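Chapter 4
Teaching by Demonstration 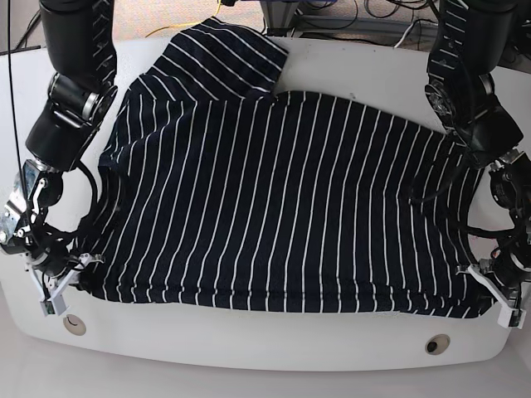
Many jobs that a person does without thinking are hard to write down as a list of positions. Folding laundry is the usual case. Cloth has no fixed shape, and a program that works for one starting position may fail for the next. The methods in this chapter avoid the problem by letting a person carry out the task through the robot while the joint angles and the pictures are recorded. With a striped shirt the operator has some extra help: the thin white lines bend wherever the fabric is creased, so a ridge can be seen on a screen as well as at the table. Holding the hem at both lower corners, one in each gripper, also lets the operator judge how hard the two arms are pulling against each other.

There are 2 common ways to give a demonstration. In hand guiding, the teacher takes hold of the arm and moves it. In remote control, the teacher moves a separate device and the arm follows. Hand guiding is cheap and quick to learn, but it is awkward with two arms, and the teacher's own hands get into the camera view. Section 4.2 compares the two on the Besnard bench.

The exercises use the Urnemix set of 1767 recorded folds, made by 22 operators at Plillov. Some had never controlled a robot before, and their early attempts have been kept in. Readers without access to a robot can replay the recordings in the Gristent viewer, which is described in Appendix B.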